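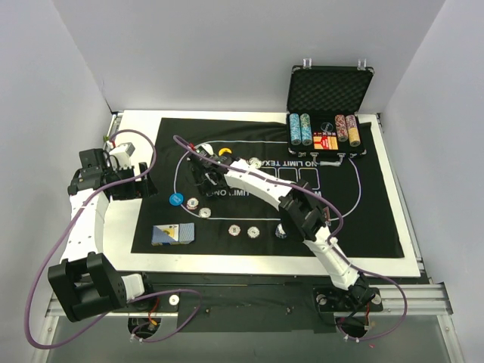
Speaker notes: Setting up a home card night
Last updated: May

OPENING (keep it short, they've just had tea)

Welcome everyone to Clunden. Ask for hands: who has played cards at home with coppers or matchsticks? Lovely. Who has played on a proper mat? Fewer, I expect! Say straight out that I love this stuff, I could talk about felt all evening, and they should wave at me if I do.

THE MAT

Start here as it changes the feel of the game more than anything else you can buy. Cards slide on bare wood and you can never pick the last one up. On felt they stay put and you can get a fingernail under them.

- Black hides wear well, but shows every crumb. Green is kinder if you have snacks.
- A thin white oval for the table edge is plenty. People know where to sit back from.
- Betting boxes: I was snooty about these for years and I've come round completely. New players stop asking where their chips go.
- Printed lettering only reads properly from one side, so somebody always gets NO LIMIT upside down. Put the dealer on the side where it reads. Or don't, it makes no odds to the cards.
- Put a firm board underneath if your table has a join in it. Pass round my offcut from Sestier so they can feel the thickness.

Rolled mats curl. Lay yours out by 4 in the afternoon if you're playing at 7, and weigh down the corners with books.

THE CHIPS

(Pour a stack from hand to hand here. Wait for the noise. It is such a good noise.)

Four colours is enough for any kitchen game. Teal-blue and teal-green together look smart in the case, but please check them under your own lamp before you play, I've seen real arguments. Maroon and a sandy yellow are easy to tell apart.

How many? I give each player 40 and keep the rest back. My Lorkitz set has nearly 170 left after many years and two house moves, and that does four of us nicely.

THE CASE

A hard case with egg-crate foam in the lid is worth having: the foam presses down on the stacks so they don't spill on the way home. Stand it open on a corner of the mat and run the bank from it. Check both latches before you lift it. Tell the Blöndal car park story if there's time, skip it if we're past 9.

QUESTIONS, then everyone up to the tables to have a go. Beginners nearest the window.

Other recent talks
Shuffling for small hands
Pontoon and other games to 21
Mending a worn card box
Cribbage boards from scrap oak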